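In Praise of the Hard Suitcase

By Biljana Mujić

I have strong feelings about luggage, and my family has been very patient about them. So let me get them all down in one place: I think the plain, ribbed, four-wheeled hard-shell suitcase is one of the best things an ordinary person can own, and I think it deserves far more love than it gets.

I was raised on soft bags. My mother packed for a trip by opening a big canvas duffel on the bed and feeding it until the zipper complained, and I carried on that way well into my thirties. Then one December I flew out of Cirnby with a jar of plum jam rolled in a sweater, and I spent the first evening of my vacation washing jam out of everything I owned, including a book I had borrowed. The sweater was never the same color again. (The book I replaced.)

The next suitcase I bought was a hard one, from the Chávez store downtown, and I fell for it right there in the aisle. You could knock on it! It had a shape, and it kept that shape whether there was anything in it or not. I pushed it up and down past the umbrellas with one finger, grinning, while the clerk pretended to be busy with price tags.

What I love most is the packing itself. A hard case opens like a book, two shallow halves, and that changes how you think. A duffel is a hole with a bottom you forget. In a clamshell everything is in one layer or the other, so you make decisions early. Shoes along the hinge, soft things around them, shirts on the other side under the strap. I can find a pair of socks at midnight without turning on the lamp, and with a duffel I couldn't find them at noon.

Then there's the outside. I'm very fond of ribs. A smooth glossy shell looks wonderful for exactly one trip, and after that every scrape shows up like a chalk mark. Ridges break up the surface, so the little scratches get lost among them, and a matte finish helps even more. Mine is black, and yes, I know every other case on the belt is black too. My friend Jérémie Carré is firmly in the bright orange camp and thinks I'm hopeless. I tie a piece of green yarn to the handle and we have agreed to leave it there.

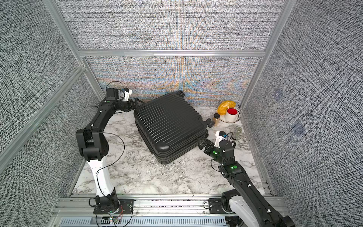
Should you store a suitcase upright or on its side?

Either is fine for a hard case, as long as nothing heavy sits on top of it. I like mine on its side in a small apartment, where it can't wander off on its wheels, and I stand it up only if the closet is too narrow.

Wheels, by the way, are where I get really excited. Going from two wheels to four was like being handed a dance partner. The thing glides next to you, it turns on the spot, it slips sideways down the aisle of a train. I'll grant that it also glides away from you on a sloping platform, and I have chased mine at Watevari station in front of a whole school group. Cobblestones are bad too. Laiba Lashari, who has hauled luggage over more old streets than I ever will, swears by two big fixed wheels and I can't argue with her on that ground. On a station floor, though, I win.

People tell me a hard case won't squash, and that's fair. You can't shove it into the last odd gap in the trunk, and it won't take that one extra coat. I've come to enjoy this. The shell says when, and I listen. I pack 3 shirts where I used to pack seven and I have yet to miss the other ones.

And please look after the thing! Wipe it with a damp cloth when you get home, before the grime settles between the ridges. Pull the hair out of the wheels - there is always hair, even if you live alone with no pets. Leave it open for a night so the lining can air. Mine has been going for years on that much attention and one replacement wheel.

I'm off again soon, up to Ridora for a long weekend, and there will be jam coming back with me. Apricot this time, I hope, if Laiba's aunt has any left.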